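工作台与桌面的日常维护：清洁、调平、封边与防锈

家用工作台的故障大多出在三个部位：台面、边缘和支脚。台面受潮起鼓，边缘脱胶，支脚高低不平，三者往往互相牵连。本页按部位整理处理方法，适用于书房长桌、车库工作台和厨房备餐台。木蜡油养护的实木台面另有专页，本页只在必要处提及。

一、动手之前

先确认台面材料。常见的有三聚氰胺贴面板、防火板、实木拼板、喷漆中密度板和人造石。判断的简易方法是看台面底部：贴面板的底面通常是平整的平衡层，颜色均匀；实木拼板可见接缝和端面年轮；喷漆中密度板在螺丝孔处会露出棕黄色的纤维粉末。分不清时，在底面不显眼处滴一滴水，静置后观察。未封闭的木材会变深，贴面和人造石不变。

工具清单：

水平尺，长度以能跨过台面宽度的一半为宜
内六角扳手一套，开口扳手两把
塑料刮片，不要用金属刮片代替
400目水砂纸
超细纤维布，分干湿两组
中性洗涤剂
异丙醇或医用酒精
木工白胶，接触型胶粘剂
美纹纸胶带，木工夹

酒精和接触型胶粘剂都要在通风处使用，附近不得有明火。接触型胶粘剂的溶剂气味较重，冬季关窗作业时应改用水性产品。

二、浅色台面的清洁

浅色台面最常见的问题是发黄和灰印。两者的原因不同，处理顺序也不同。灰印多为手部油脂吸附的粉尘，集中在前沿和常放前臂的位置；发黄则可能来自茶渍、胶带残胶、清洁剂残留或紫外线老化。前三种可以去除，老化不能。

1. 干擦。先用干布把浮尘和碎屑收到一侧，再收进簸箕。台面上有金属屑时用吸尘器，切勿用布推，铁屑会划出发丝状的细纹，遇水后还会留下锈点。

2. 湿擦。中性洗涤剂按标签下限稀释，布拧到不滴水，顺一个方向擦。不要画圈。画圈擦拭容易在哑光面上留下反光不一的圆斑，侧光下很明显。

3. 清水过一遍。洗涤剂残留干后发黏，会重新吸灰，很多“越擦越脏”的台面都是这一步省掉了。

4. 擦干。接缝、走线孔和封边处要单独按压吸水。

茶渍和咖啡渍用小苏打调成糊，敷在污渍上，覆一层保鲜膜，十分钟后湿布擦净。高光面不要搓，只敷。残胶先用电吹风低档加热，再用塑料刮片从边缘推起，剩余部分用酒精擦除。喷漆面在使用酒精前必须试样，部分硝基漆会立即发白。

圆珠笔迹用酒精棉签点擦，每擦一下换一面，避免把颜色推开。记号笔迹可先用同类笔覆盖一遍，趁未干擦掉，再做酒精处理。

禁用的东西：钢丝球、去污粉、洁厕剂、含氯漂白剂原液、丙酮。三聚氰胺海绵本质上是细磨料，哑光面用一次就可能发亮，只适合处理小面积的顽固灰印，用后该处光泽变化无法恢复。

三、深色封边的检查与修补

浅色台面配深色封边时，脱胶很容易看出来：封边与板材之间会出现一道浅色细线。同色封边则要靠手摸。检查时用指甲从角部向中间轻刮，有翘起感即做标记，用美纹纸贴在相应位置的台面上。

修补分两种情况。

轻微翘起，封边条完好：用牙签把缝隙中的灰尘剔净，再用酒精润湿的棉签擦一遍，等待挥发。原封边若为热熔胶，可隔一层烘焙纸，用熨斗中温来回烫压，随后用木块压紧直到冷却。熨斗不得开蒸汽。PVC封边受热会收缩，温度从低档开始试。

封边条断裂或缺损：整段更换。将旧条加热后从一端缓慢揭下，用刮片清除残胶，板材侧面用400目砂纸轻轻磨平，吸净粉尘。新条下料时两端各留出余量。侧面和新条背面分别薄涂接触型胶粘剂，晾至不粘手，从一端开始对位贴合。此类胶一经接触便难以移动，对位要一次完成。贴好后用包布的木块来回压实，再用修边刀修去上下多余部分，刀口朝向板材外侧倾斜，避免切伤贴面。

读者Kenta Onishi来信询问能否用瞬干胶代替。短于两指宽的翘角可以，长段不建议。瞬干胶层硬而脆，板材随湿度胀缩后会再次开裂，而且固化时的白雾会附着在深色封边上，很难擦净。

尖角是封边最易受损的位置。搬动时先在四角包瓦楞纸，再缠拉伸膜。胶带不要直接贴在封边上。

四、支脚调平

台面晃动时，先不要垫纸片。按以下顺序排查：

1. 在空载状态下分别按压四角，记下晃动的对角线。

2. 检查支脚与台面底部的连接螺丝。用扳手逐个拧紧，到位即止。刨花板中的木螺丝如果空转，说明孔已滑丝，需取出螺丝，灌入白胶并塞入竹签，次日齐平切断后重新引孔。

3. 检查地面。把水平尺放在地面上各支脚落点之间，确认是地面不平还是支脚不齐。木地板在承重后会略有下沉，新放置的重型工作台过两周应复测。

4. 调整脚垫。旋转调节脚时，由另一人略微抬起该角，不要在承重状态下硬拧。调好后锁紧防松螺母。

5. 复测台面。水平尺沿长边、短边和两条对角线各放一次，并把尺掉头再读一次，以排除尺本身的误差。

对角线方向读数不一致而四脚均已着地时，问题在台面翘曲。薄板台面可在底部加装角钢或铝型材，连接孔应为长圆孔，留出胀缩空间。 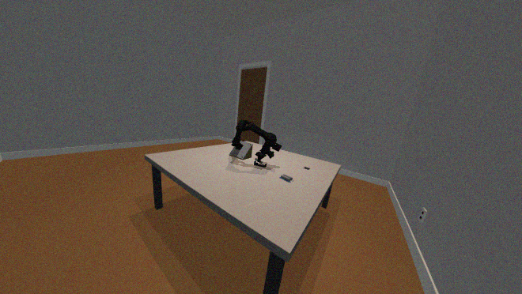
五、金属支脚的防锈与补漆

深色粉末喷涂的钢制支脚，锈蚀一般从三处开始：底端切口、焊缝和螺丝孔。底端接触拖地的积水，最先起泡。

处理步骤：用刮片去掉起泡的涂层，砂纸打磨至露出金属，范围要超出锈斑边缘。吸尘后用酒精脱脂。先涂防锈底漆，干透后再涂面漆，两遍薄涂优于一遍厚涂。喷罐作业时，台面和地面都要遮盖，喷雾飘散的距离常常超出预期。

炭灰色和黑色在室内灯光下差别不大，在日光下差别明显。购买补漆前，把色卡拿到窗边与支脚对照。Holtex的哑光系列干后比色卡略深，Clernitz的同类产品光泽稍高，小面积点补时可在干后用400目水砂纸蘸水轻磨消光。以上为本页作者在自家工作台上的使用结果，不同批次可能有出入。

支脚内部为空心管时，底部塑料堵头要定期取下倒水。堵头缺失的应补齐，按管材内径购买，不按外径。

六、重物与固定件

在台面上安装台虎钳、显示器支臂、台灯底座等夹持或螺栓固定的器具时，受力集中在很小的面积上。刨花板和空心板尤其容易压溃。

夹持式固定：上下各加一块垫板，下方垫板面积应大于夹具底盘的两倍，材料可用多层板或钢板。夹紧后第二天复紧一次，以后每季度检查。

螺栓固定：先确认台面底部无横梁和走线槽，再定位。从正面钻孔，背面顶一块废木料，防止出钻时崩边。孔壁涂一层白胶或清漆封闭，干后再穿螺栓。底面用大垫圈，螺母用尼龙防松型。

固定点离边缘过近会导致板材开裂。Shigeru Sakamoto在木工课讲义中给出的做法是孔心距边不小于板厚的三倍，本页沿用。

悬伸较长的器具会对固定点产生倾覆力矩。空载时看不出问题，伸展到最远处再加载，台面可能出现可见的弯曲。安装后应在最不利位置做一次手压测试，同时观察对侧支脚是否离地。对侧离地的，把固定点移向支脚附近，或在下层横梁上加配重。

七、房间与摆放

台面四周留出通道，宽度以能够侧身并弯腰为准。家具稀少的房间回声较大，使用电动工具时噪声感受更强，可在墙面挂厚毛毡或在地面铺橡胶垫。橡胶垫与浅色地板之间要加隔离层，部分橡胶会使地板永久变色。

避免台面一侧长期受阳光直射。有遮挡物的部分与暴露部分会产生色差，物品移开后留下浅色印子。必须靠窗时，每隔一段时间变换台面物品的位置。

暖气片与台面边缘之间应有间隔，热熔胶封边长期受热后会软化滑移。冬季室内过干时实木拼板可能开缝，不要急于填补，待湿度恢复后再判断。

八、维护记录

建议在台面底部贴一张标签，写明材料、封边类型、胶粘剂名称和补漆编号。面漆若为Dronoswood的1179号，标签上只写编号即可，日后按号订购。标签用铅笔或油性笔书写，喷墨打印的字遇潮会化开。

每周：干擦、湿擦、清水、擦干。

每月：检查封边角部，检查走线孔周围有无鼓起。

每季：复紧螺丝和夹具，水平尺复测。

每年：取下堵头，检查支脚底端，补漆。

九、来信补充

Amândio Prata问，台面上的杯底白圈是否可以用熨斗去除。清漆实木面可以：垫一块干棉布，低温短时熨烫，每次不超过几秒，移开观察。贴面板上的白圈多为水垢，用稀释的白醋擦拭后立即过清水。人造石中含碳酸钙的品种不得接触醋。

Xuân Tiêu问，调节脚锁紧后仍自行松动如何处理。多为振动所致，可在螺纹上涂中强度螺纹胶，或增加一枚薄螺母对锁。对锁时先拧紧薄螺母，再拧紧厚螺母。

本页最近修订：2018年7月9日，改动为第三节的熨斗温度说明和第六节的垫板尺寸。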